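Subject: Re: [manis-home] the cord drawer, again
Date: May 14, 2025

Hi all,

Replying below the quote so it makes sense to anybody who skipped the digest.

> I've got a drawer in the hall that I can hardly open anymore. Chargers,
> extension cords, the cord from a lamp we gave away, plus one thing with
> a round plug I can't even name. I buy the twist ties, I use them for a
> week, and then it all goes back to spaghetti. Does anyone have a system
> that lasts? And do you clean the things? Mine are sort of sticky. I'd
> rather not spend a fortune on organizers, we're moving in June.
>
> Ala

Oh boy, sticky cords, I know them well! I did my whole stash this spring (two drawers and a shoebox, and I found a remote in there that I'd been blaming the dog for) and I'm still pretty pleased with how it's holding up. So, for what it's worth, my way of doing it.

First, get everything out of the drawer and onto the biggest table you own. I tried it on the floor the first time and my knees quit before I did. A big bare tabletop by a window is perfect, because you want to spot the nicks and the gray gunk around the plug, and you just can't do that under a hall light. Anything plugged in gets unplugged before you touch it with a cloth, please!

Then I go one cord at a time, plug first. I keep a soft checked cloth folded up on the table and hold the plug in it, and the rest of the cord can lie there in whatever loops it likes until I get to it.
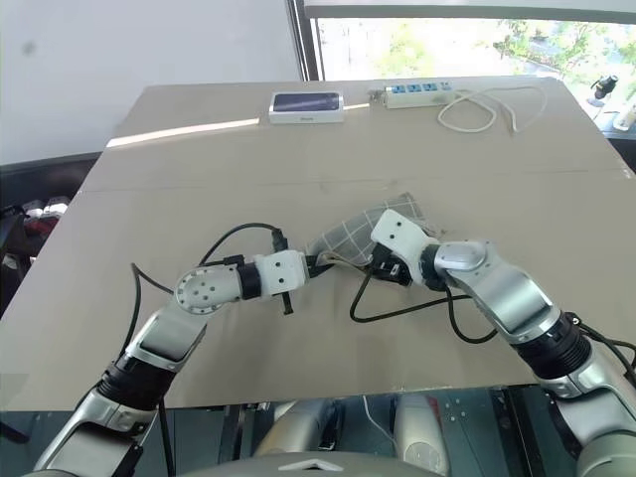 1. Wiping

Barely damp cloth, one drop of dish soap if it's sticky. Pinch the cord in the cloth and pull it through slowly, starting at the plug end. Dry side of the cloth after that. I leave the metal prongs alone unless they're dusty, and then it's dry cloth only. Power strips get a dry wipe across the top and that's it from me. If the coating is cracked or you can see anything shiny inside, it's trash, and no, tape doesn't count (I had this argument at home already).

2. Coiling

Loose loops, as wide as your hand. Don't wrap it around your elbow like my whole family does, it puts a twist in that never comes out. If it fights you, lay it flat on the table and let it show you which way it wants to go. I've quit twist ties completely. I bought a roll of 80 hook-and-loop strips at Betavari and I've still got plenty, and they come off with one hand.

3. Labeling

Masking tape folded over near the plug, like a little flag. Write what it goes TO, so "hall lamp" or "old printer." My first batch all said "black cord" and you can guess how useful that was.

4. Putting away

Phone boxes! They're sturdy, the lids fit, and everybody has a couple saved for no reason. Small chargers go in those, and the long cords stand on end in a bread tin. For a move I'd pack the cord right with its appliance and skip the drawer altogether.

The mystery ones went in a bag, and the bag went to the Štěpánek repair shop, where they have a bin for them. They took the round plug types too, so ask before you toss yours, Ala.

Does anybody have a trick for the coiled kind of cable? Mine will not lie down next to anything and I've run out of patience with it.

Happy sorting!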